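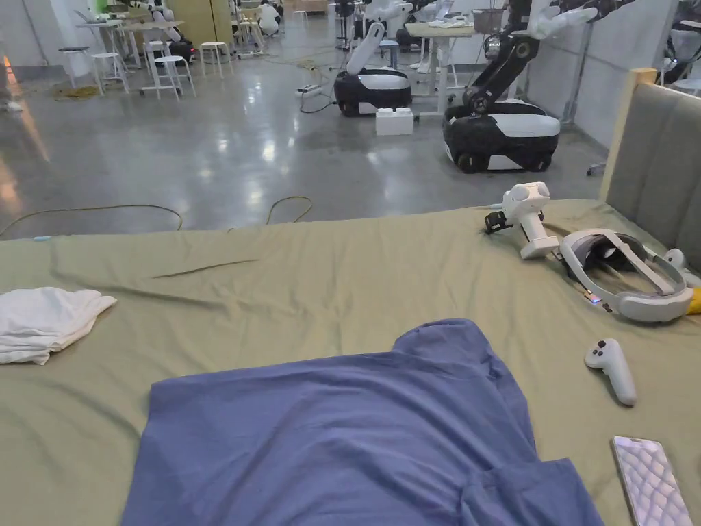 How many times do you have to show a robot how to fold a shirt before it can do it by itself?

It depends on how much the shirts differ from one another. For us it took 3,000 demonstrations recorded by people, and a bit under half of those never made it into the training set.

Hurero gallery: laundry on a bed

Welcome to the gallery page for Hurero, our shirt-folding project at the Ullier lab. The paper has all the tables and the learning curves, and I'm proud of them, but people who write to us mostly want to know what the place looks like and how the work gets done. So I'm putting that on this page, with some notes on the method in the kind of language I'd use over lunch.

The short version goes like this. A person folds a garment while we record where the hands go and what the cloth looks like from close to head height. Then we train a model to predict the next hand movement from the last few views, and the robot tries to follow it. Lots of groups do something along these lines. What we wanted to find out was whether messy starts help. Most cloth data I'd worked with before began with the garment laid out flat and square on a table, which is very nice for the model and nothing like my bedroom! In Hurero the garment gets dropped, nudged, turned over or half bunched before anybody touches it properly, and it lands on a surface that is soft and wrinkled in its own right.

On the picture

Blue button-up, face down on the olive sheet with its collar pointing away from you. The headset, a controller and a tracker are over on the right side of the bed, with a couple of the mobile robots out on the floor behind.

Face down is the start I like best for a shirt, by the way. The buttons are out of the way and you can bring both sides in toward the middle without the placket sliding around. The hard part is the lower edge. If a flap has folded over on itself down there, a person just flicks it straight without thinking, and that flick is a horrible thing to learn from data – it's fast, it's tiny, and it's different every time.

About the sheet

We argued about the sheet color for longer than I'd like to admit. I wanted white, because beds are often white. Then the first white T-shirts went down on a white test sheet in February and the model lost the sleeves completely. We went to a mid-toned green for the main collection and kept a white one for the final tests, where scores dropped quite a bit (see the paper, the section on low contrast). I still think white is the case that matters and I'd like to go back to it.

About the garments

There are 40 of them in the set, mostly shirts and T-shirts, with towels as the easy option. Towels turned out to be useful in a way I hadn't planned. When somebody new sits down to record, they fold towels until their hands slow down to a pace the tracking can follow. Button-ups come last. We never ironed a thing, and after a few weeks of being folded and dropped the clothes had creases in places where no human elbow has ever been.

About throwing data away

Of the 3,000 recordings, 1,509 passed our checks and went into training. The rest had a tracking jump, or a hand hidden for too long, or a fold the person gave up on partway. I wanted to keep the given-up ones (a person noticing a bad fold and backing out of it seems like very good data to me), and we did try it. The model trained on everything was worse at finishing. It would get to the second fold, open the shirt again and start over, quite happily, until we stopped it. There's probably a way to label those recordings so they help, and that's what our colleagues on the Pukow side are working on now.

What came out of it

Messy starts did help. A model trained on them did better on messy shirts, as you'd hope, and it was also a little better on the flat ones, which I'd bet against before we ran it. The gain was biggest for the first grasp. Once the first edge is in the hand the two models look much alike, and both of them are bad at collars. All of our timed trials used 2 arms. We made a few tries with a single arm and I've left them out of the paper, as there were too few to say anything.

One more thing for anyone setting up something similar: use a real mattress. Our early runs were done on a table with a blanket over it, and the hand could press down and scoop cloth off a hard surface. On a bed it sinks in and takes the sheet along with the shirt. We lost a good part of a month to that and had to redo the grasp height from scratch.

If you want the garment list or the checking scripts, write to the lab address on the Ullier contact page and put Hurero in the subject line. The recordings themselves will go up once the blurring is finished.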